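Senate panel advances rewrite of federal permit rules for long-distance power lines

A Senate subcommittee voted in May to advance a bill that would set a two-year limit on federal reviews of interstate transmission lines, sending the measure to the full committee with two amendments attached.

The bill would assign a single lead agency to each project and require every other agency with a role in the review to work from one schedule and one environmental document. Under current practice, a line that crosses land managed by several agencies can be the subject of separate reviews, each with its own record and its own comment period.

The text applies to lines that cross at least one state border and run 65 miles or more. Shorter lines, and lines built entirely within one state, would stay under existing procedures. Replacement of wires on existing towers is also left out, provided the work stays inside the current right-of-way.

The two-year clock would start on the day the lead agency declares an application complete. An agency that misses the deadline would have to file a written explanation with both chambers and set a new date. The applicant could then ask a federal court to order a decision. The court could not approve or reject the line itself.

Supporters on the subcommittee said the delay in approving new lines has become the main limit on connecting new generation. Opponents said the deadline would push agencies to issue denials on incomplete records, or to hold applications in the pre-filing stage, where the clock does not run.

The first amendment addresses that second point. It gives the lead agency 60 days after filing to declare an application complete or to list in writing what is missing. If the agency does neither, the application is treated as complete. The second amendment requires the applicant to notify each county on the proposed route by mail before filing, and to hold at least one public meeting in every county where land would be taken by easement.

A third proposal, which would have let states veto a route after the federal review was finished, failed on a voice vote. Its sponsors said they plan to offer it again in full committee.

Much of the hearing dealt with the Rovilari line, a proposed high-voltage connection that has been under review by three agencies. The developer, Triston, told the subcommittee in written testimony that it had filed 2200 pages of route data with one agency and was later asked to submit the same material to another in a different format. The company did not ask for an exemption from any environmental standard, according to the testimony, and said its concern was limited to the order and timing of the reviews.

Landowner groups along the Rovilari route filed a separate statement. They objected to the use of a single comment period, which they said would fall during planting season under the schedule the developer has proposed. They asked that the comment period be no shorter than 90 days and that maps be made available at a scale that shows individual parcels. The bill as amended sets the period at 60 days and does not specify a map scale.

The subcommittee also received a report from Prudico, a consulting firm, comparing state siting procedures. The report found that states differ mainly in how they define public need. Some count benefits to the wider region, and others count only benefits to customers inside the state. The bill does not change those definitions. A state that has siting authority over a line would keep it, and the federal deadline would not bind state commissions.

Staff for the majority said that gap is deliberate – an earlier draft that included state commissions did not have the votes to leave the subcommittee. Staff for the minority said the result is a federal deadline that a state proceeding can outlast.

Funding remains unsettled. The bill authorizes money for additional review staff at the lead agencies but does not appropriate it. A separate spending measure would be needed, and the two are not linked. If the staff money is not approved, the deadlines would take effect anyway.

The effective date is 180 days after enactment. Applications already declared complete by then would continue under the old rules unless the applicant elects to switch. An applicant that switches would restart the review under the new schedule, though studies already finished could be carried over at the discretion of the lead agency.

A companion bill in the House, known informally as the Tkachuk draft, covers the same lines but sets no completeness deadline. It also gives the lead agency authority to extend a review once, for up to six months, without filing an explanation. The differences would have to be settled before either version could be sent to the president.

The full committee has not set a date for markup. Written comments for the hearing record will be accepted until 5 p.m. on the last business day of the month.
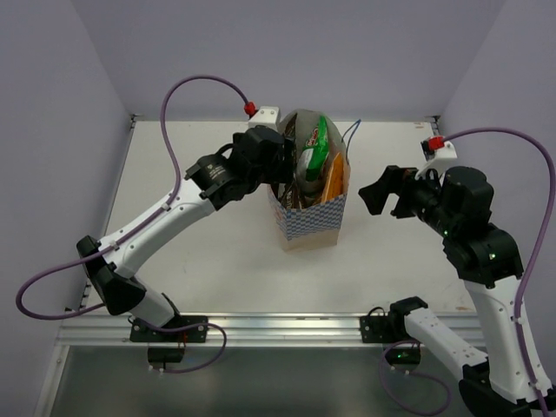
Two robot arms at a white tabletop, with a carton of packaged snacks between them.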